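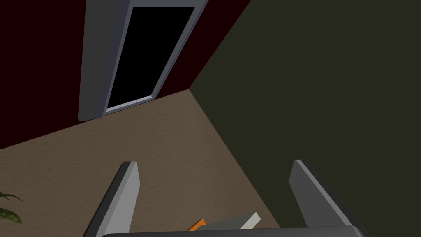
Figure 3. View from the gripper camera in a simulated room of the Henico set. Two small objects lie on the floor between the open fingers; the doorway is at the top.

4.2 Clearing Objects from the Floor

Picking things up off the floor is among the first chores people ask of a home robot, and it is still one of the harder ones to finish without help. The task as we define it has two stages. The robot must first take hold of each loose object on the floor of a room, and must then carry it to a bin placed somewhere else in the home. A trial counts as complete only when every listed object is in the bin and nothing else in the room has been moved by more than the allowed margin. Partial results are reported separately in Section 4.4.

All trials in this section were run in the Drallent simulator with the Henico room set, which contains 79 furnished rooms. We held out 10 of these for testing. Wall and floor colors are drawn at random when a room is loaded, and many of the resulting pairs are darker than those found in most homes. We kept the dark pairs in the test set. The room in Figure 3 is one such case, with a maroon wall, a dark olive-green wall and a tan floor. The space past the door frame is rendered as solid black, and the policy receives no depth reading for it.

The policy takes as input the color image from the wrist camera and the current joint positions. It does not receive a floor plan or a list of object positions. When the arm is pointed down, as in Figure 3, the open fingers take up much of the lower part of the view, and objects near the gripper base may be only partly visible. Flat objects cause further trouble. The gray slab in the figure offers little height for the fingers to close on, and the orange object beside it partly overlaps with it in the image, so the policy must decide where one ends and the other begins.

Across the held-out rooms, the policy completed 55 percent of trials. Most failures came in the first stage. The usual pattern was a grasp that closed above a flat object, followed by repeated attempts at the same height. The Greveck baseline, which plans each grasp from a fixed overhead camera, had less trouble with flat objects but often failed when furniture blocked its view of the floor. We did not combine the two methods, although nothing in the simulator would prevent it.

Houseplants were a smaller source of error. Leaves that reach out over the floor, such as those at the lower left of Figure 3, were at times treated as objects to be collected. Adding 4 plant models to the training rooms lowered the number of such errors but did not remove them.

These results should be read with some care. Objects in the simulator are rigid, and the floor does not give under the fingers as a real carpet would. We expect thin items to be harder to lift in a real home -- and soft items, such as socks and dish towels, are not covered at all. Tests on the Hladun mobile arm, using a smaller set of household objects, are described in Section 5.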